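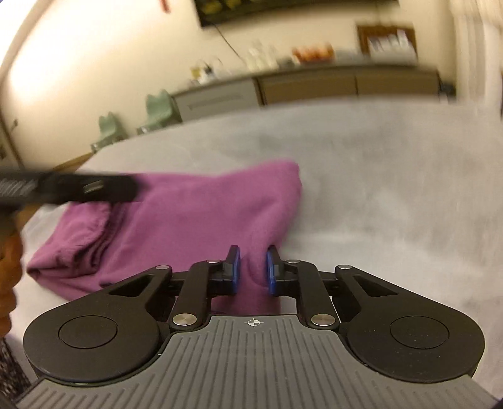 Clulari Housekeeping Club - Members' Board - Laundry and Folding

Thread: Purple knit, flat fold or roll?
Last updated: Saturday, August 10, 2019

prullier_fan
Looking for a repeatable fold for a soft purple sweater. It goes on an open shelf, front edge visible. Shelf depth is 30 cm. My current method is sleeves in, sides in, one fold up from the hem. The stack leans after 2 garments.

Gregor Paterson
Lay it face down and smooth it from the center out before the first fold. If you start from a bunched garment, the layers inside stay uneven and the top one slides. Lift by a double layer, never a single one. A single layer of soft knit stretches at the pinch point.

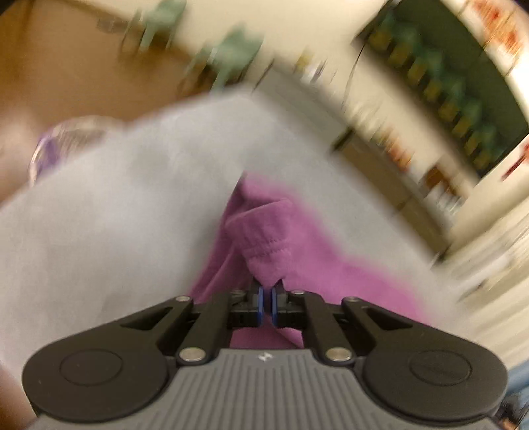
Purple cloth, pinched and lifted.

tondine1140
Disagree on face down. Face up lets you see the neckline and square it. I have folded this way since March with no lean. The lean comes from the cuffs. Two ribbed cuffs on the same side add more thickness than the body does.

Gregor Paterson
Cuffs matter, agreed. Stagger them. One sleeve goes straight down, the other is turned back at the elbow. Face up leaves the sleeve bulk on the display side, and I won't do that on an open shelf.

verbruggen_k
Has anyone tried rolling? The Prullier shelf has a lip, so rolls stay put.

tondine1140
Rolls are fine in a drawer. On a shelf you lose the flat top and can't stack. The poster asked for a stack.

prullier_fan
Tried the staggered cuffs on the dining table. The order I used:

1. Garment flat, hem toward me.
2. Left sleeve down, right sleeve turned back.
3. Sides to the center line.
4. Hem up to the collar, then press from the middle.

The result is a rough rectangle, still a little wrinkled on top, with
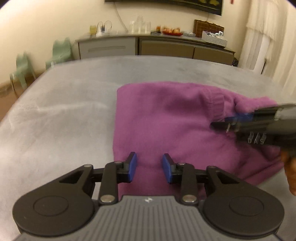 the thickness more even than before. I would still like a sharper front edge. Pressing harder only moved the top layer off line.

Gregor Paterson
Fold in thirds from the hem instead of halves. The front edge is then a closed fold.

verbruggen_k
Thirds makes it too tall for my shelf. Halves and a fold-over at the collar gets the same edge.

tondine1140
Not the same edge. The collar adds a ridge - see thread 1111 for the measurements.

prullier_fan
Will try thirds first and then the collar version.

Contact the board | Copyright Clulari Housekeeping Club | Back to top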